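Fil : j'ai lu en entier le contrat « Disponibilité Garantie » que le réseau Donnelly propose aux transporteurs pour les tracteurs Selholm. Avec les annexes. Je ne signe pas, en tout cas pas cette version. 1/9
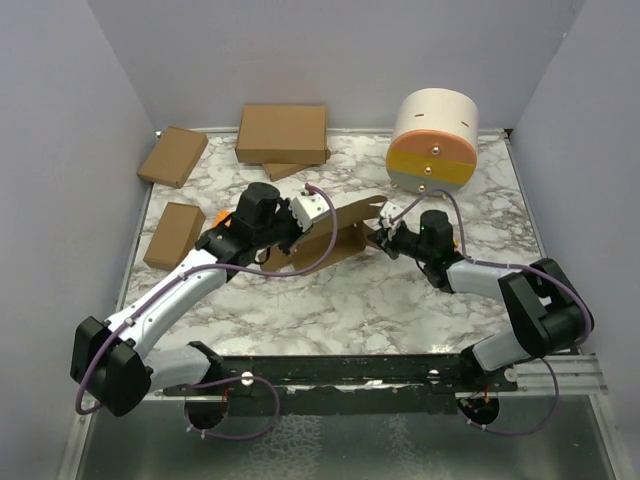 Solène Harquel
Responsable de parc, transport régional
dimanche 31 mars 2024

2/9 Le principe, tel que le commercial le raconte : un forfait mensuel par camion, tout l'entretien dedans, et si le véhicule reste immobilisé trop longtemps, le concessionnaire paie. 310 euros par mois et par tracteur. Sur 41 tracteurs, ça fait une ligne de budget que mon directeur va regarder de près.

3/9 Premier problème, la définition d'« immobilisé ». Article 4 : le délai court à partir de l'ouverture de l'ordre de réparation, pas de l'arrivée du camion sur le parc. Tous ceux qui ont déposé un tracteur un vendredi à 17 h à l'atelier de Mernville voient où je veux en venir. L'ordre s'ouvre quand un réceptionnaire a le temps de l'ouvrir.

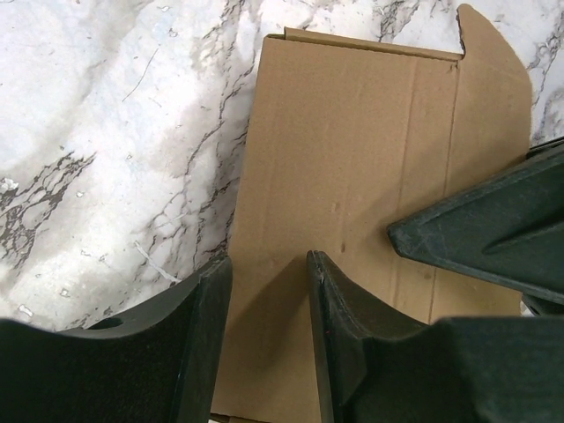 4/9 Deuxième problème : les pièces. L'indemnité ne s'applique pas si la pièce est « en attente constructeur ». Or c'est presque toujours pour ça qu'on attend. L'été dernier, j'ai eu un tracteur arrêté une bonne partie du mois d'août pour un capteur de post-traitement. Avec ce contrat, j'aurais touché zéro.

5/9 J'ai posé la question par écrit. Réponse : le stock régional a été « considérablement renforcé ». Très bien. Combien de références, quel taux de service, mesuré par qui ? Pas de chiffre dans la réponse. J'ai relancé deux fois. On m'a envoyé une plaquette.

6/9 Parlons de l'indemnité elle-même. Elle démarre au bout de 7 jours ouvrés et elle est plafonnée à 2 810 euros par véhicule et par an. Le plafond peut se discuter. Le délai, non : en sept jours ouvrés j'ai déjà loué un remplaçant, payé le convoyage et présenté mes excuses à deux clients. Et comme la location est chez Flisovwood, hors réseau, elle n'est pas prise en compte.

7/9 On me dit que les confrères signent. Possible. J'en ai appelé trois. Le premier a signé parce que la remise à l'achat en dépendait. Le deuxième n'avait pas lu l'annexe B (pneus, batteries et embrayage exclus, bonne lecture). La troisième est contente, mais ses camions ont moins d'un an et n'ont pas encore vu l'atelier pour autre chose qu'une vidange.

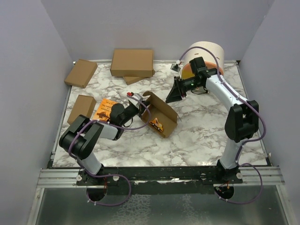
Je ne dis pas qu'elle a tort d'être contente. Je dis qu'un contrat d'entretien sur des véhicules neufs sous garantie, on en reparle à la troisième année. C'est là que les devis commencent à piquer, et c'est aussi là, article 11, que le tarif devient « révisable selon l'usage constaté ». Constaté par la télématique du constructeur, à laquelle je n'ai accès qu'en version résumée.

8/9 Ce qui me ferait changer d'avis : un délai qui part du dépôt des clés, horodaté. Les ruptures de pièces incluses, même avec une indemnité réduite. Une formule de révision écrite noir sur blanc. Et le droit de sortir au bout de deux ans sans rendre la remise. J'ai envoyé ça au réseau, j'attends.

9/9 Précision pour ceux qui m'écrivent déjà en privé : je n'ai rien contre les mécanos de Mernville, qui font du bon boulot avec trop peu de monde. Mon sujet, c'est le papier. Si quelqu'un a obtenu une version négociée de l'article 4, je suis preneuse, même caviardée.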